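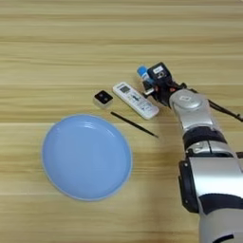

Posted in: Shop Talk > Automation > Buying & Budgeting

Second arm: talk me out of it

ktapsell_ernport
I do the equipment budget for a small packing outfit in Ernport. We put together sample kits, mostly little tubes, bottles and odds and ends. We have one arm on a bench and the Bamatico rep wants us to sign for a second before the end of December. He says 1211 kits a shift with two. Our people do 683 by hand and never call in for firmware. I don't buy his number. Has anyone here hit the figure on their quote?

dela_a
No. Next question.

OK, longer answer. The quote is for one item, same way up, every time. Ask him to redo it with your real mix in front of him and see how fast the number shrinks.

jolien.c
Bit harsh, Dela. We run two and I'd buy them again. You do have to budget for the boring parts though. We spent 14 weeks on fixtures and fingers before ours earned a cent, and none of that was on the quote.

ktapsell_ernport
14 weeks! He told me "plug and play". What did the fingers cost you?

jolien.c
$297 a pair, and we went through a few shapes. Get it in writing who pays for the duds.

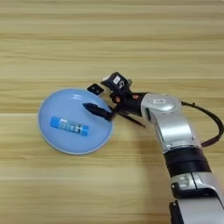
iulian_m
Price the small stuff before you price the arm. Trays, dishes, cable management, spare fingers, somebody's time to program it. I'd start with how the parts get presented. A little tube lying on its side in a round dish, with the fingers open over it, is a fair test if your kits have tubes in them. Tip the tube a different way and have the rep run it again, then again with the tube against the rim. Do that all morning and write down every miss. And look hard at where the cable goes. A big loop out the side of the arm needs room, and two arms side by side means two loops.

dela_a
The cable thing is real. We lost a bench width to it and had to move a door.

jolien.c
You moved a DOOR? Ours are clipped in close and they share a bench fine.

dela_a
Different arms, different benches. Didn't say everyone has to.

tamsin_k
I'll disagree with most of this. If the first arm isn't paying its way, a second won't fix it, and no test morning changes that. What's the first one doing per shift, by itself? You haven't said.

ktapsell_ernport
Fair. We don't log it properly. I've got a feeling and a spreadsheet with holes in it.

tamsin_k
Then you can't sign anything. Log it for a month. The December price will be back in spring with another name on it. Sibiya did the same to us.

iulian_m
Agree with Tamsin on the logging. Still do the test.

ktapsell_ernport
Told the rep I want a run on our own kit parts, misses counted, and the finger cost in the contract. He's gone quiet since Sunday. Will start the log in the meantime.

Recent in Buying & Budgeting
Leasing vs buying for seasonal work
Wusuleo service plan, worth it?
What does your integrator charge for travel?
Used arms: what to check before you pay
Spare parts shelf for a one-arm shop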